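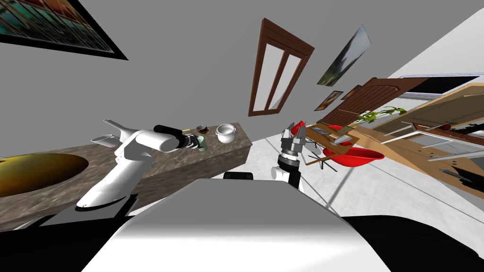

The director of Hapeta had been up since four in the morning when we finally got her on the phone, and she talked as if she had slept for a week. Her second feature had played to a full house the night before, a hometown crowd that laughed in places she never planned for, and she was still turning it over. "They laughed at the ferry," she said. "I have watched that ferry shot more than any human being should, and I never once thought it was funny. Now I can't see it any other way!"

If you missed it on the festival circuit, Hapeta is a slow-burn thriller about two sisters who inherit a failing radio station on an island and start getting calls from a listener who knows too much about their father. It runs well under two hours, it has hardly any music, and it has the best final ten minutes I have sat through all year. I told her so, and she groaned.

"The ending nearly killed us," she said. "We had five versions of it. In the first script the caller was a man in a boat, and he had a speech. A page and a half of him explaining himself. My editor read it and asked me who he was talking to, and I didn't have an answer. So the speech went, and then the boat went, and then we had two women and a telephone in a room."

That telephone scene is the one everybody I know wants to argue about. The older sister picks up, listens, and puts the receiver down without a word, and the camera stays on her for what feels like forever. I asked how long the shot really runs.

"It's 159 seconds," she said right away. "I know because the distributor wrote to me about it. They wanted to know if I was attached to all of them."

And was she?

"Every one."

She came to directing from sound. For eight years she recorded dialog for other people's movies, and she thinks it shows, mostly in good ways. The station in Hapeta hums and clicks and ticks all the way through, and when the power goes out in the middle of the story the quiet is really scary. The people behind me whispered "oh no" before anything had even happened.

"I wanted that," she said, delighted, when I passed it along. "We built the hum out of an old freezer in my aunt's garage. You stop hearing it after a few minutes, so when I take it away you feel it in your neck. I stole the idea from my own work, I'd done a small version of it on a short called Stondar and I always thought it deserved a bigger room."

Stondar, for those who want to look for it, is on the extras disc along with a commentary track and a handful of deleted scenes. The transfer looks great, by the way. A lot of this movie takes place at dusk, and I was worried about muddy blacks, but the water and the sky stay apart the way they should. The commentary is worth your time too - she spends most of it praising the sound crew and apologizing to the goat.

About that goat. It wanders into the studio during the big fight between the sisters, and both actresses keep going. "That was the second take," she said. "The first one was clean and dull. Then this animal comes in the door and looks at them, and they got so angry at each other. Real anger, the kind where you won't give the other person the satisfaction of looking away. I had the goat's owner sign a release that afternoon."

My one complaint about the movie is the mainland subplot. The lawyer character turns up twice, says something ominous, and is never heard from again. I brought it up carefully, and she didn't mind a bit.

"No, you're right. He had a whole thread. There was a court scene, there was a dinner. We shot the dinner and it was fine, and fine was the trouble. I should have cut him completely or kept all of him. I went halfway, and you can feel it."

What comes next is a bigger production called Plerkano, set on a night train and written with the same partner who worked on Hapeta. Cameras roll in May. She has a proper budget this time and sounds a little nervous about it. "I can have rain now," she said. "On the last one, if I wanted rain, we waited for rain."

Will there be a goat?

"There's a parrot. My producer has asked me not to talk about the parrot."

Hapeta is out now on DVD and Blu-ray from Ivivel.

Posted December 6, 2018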